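Archive > Regional catalogs > Lendiso sightings > README
Reading time: 2 min

# Lendiso Sky Reports

Welcome, and thank you for stopping by! This folder holds 3851 written reports of odd lights and objects seen in the sky over the Lendiso valley and the hills behind Butitz. Most came to us as letters, quite a few as phone notes, and one very thick batch was copied out by hand from the Keane logbooks, which Lorcan Fitzgerald kept going for years (his handwriting gets better as it goes along, I promise).

## What each row holds

Every report has one row in reports.csv, with the place, the time as the witness gave it, how long the sighting lasted, the colors and shape in the witness's own words, and a sound column that is mostly blank. Durations are in minutes. If somebody wrote "10 or 15 minutes" we put both numbers in, low and high, and left it at that.

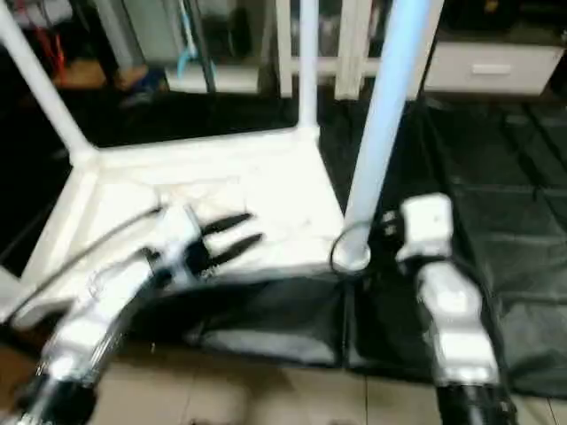
Places were trickier. People say "over the Clarnetent road" and mean anything along a very long road, so we used the nearest village and kept the original wording beside it. Please do read that wording before you draw a map — the dots look far more certain than they are.

## What we left alone

We have not tried to say what anyone saw. There is a column called likely_cause, filled in for 3000 rows, and it holds only what the person taking the report thought back then: planet, balloon, aircraft, lantern, or unknown. Some of those guesses look shaky to me, but I kept them as written. Witness names have been taken out and replaced with a short code.

## Known troubles

- Reports from July often carry the wrong hour, as some clocks were on summer time and some weren't.
- Two spellings of Butitz are still in there.
- "Orange" and "amber" were merged in the older rows, and I can't unmerge them.

Last tidied April 2022. Corrections are very welcome; please quote the row number.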